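Saturday, August 1, 2026

Teaching by hand, day whatever

I have now dragged the Sirico arm through the same motion 121 times, and I would like it noted that my own arm gets no firmware updates. The goal is 200 demos by the end of the month. The first 50 were garbage, because I was holding my breath and moving like a man defusing a cake.

Remote control was supposed to fix that. It did, mostly, except the lag makes me overshoot and then correct, and now the policy overshoots and corrects too, very faithfully. It has also learned my pause before closing the gripper. I threw out 19 runs this morning and started over after lunch.

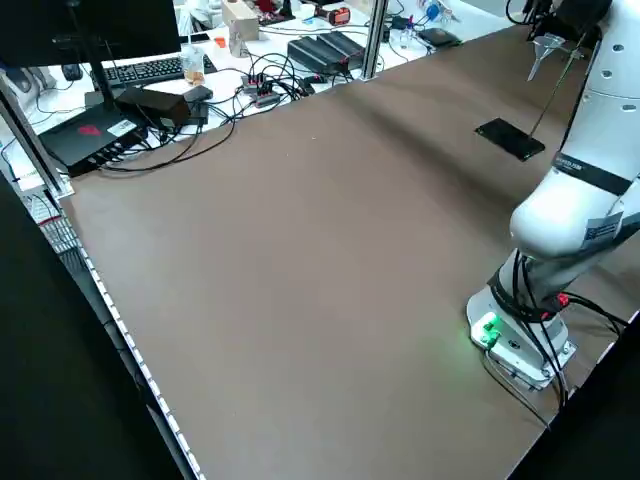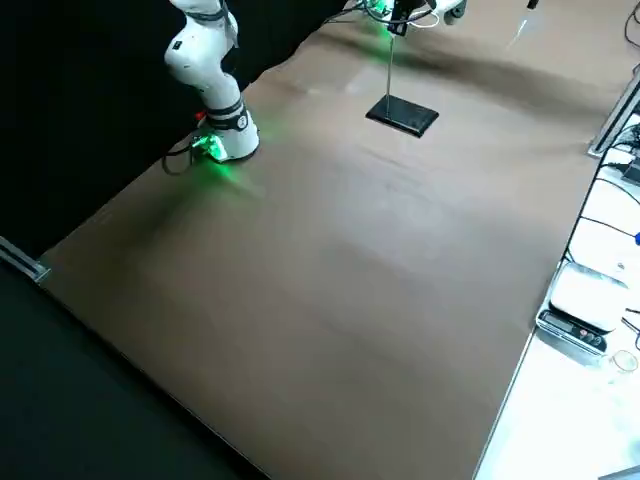
The brown table, from two sides.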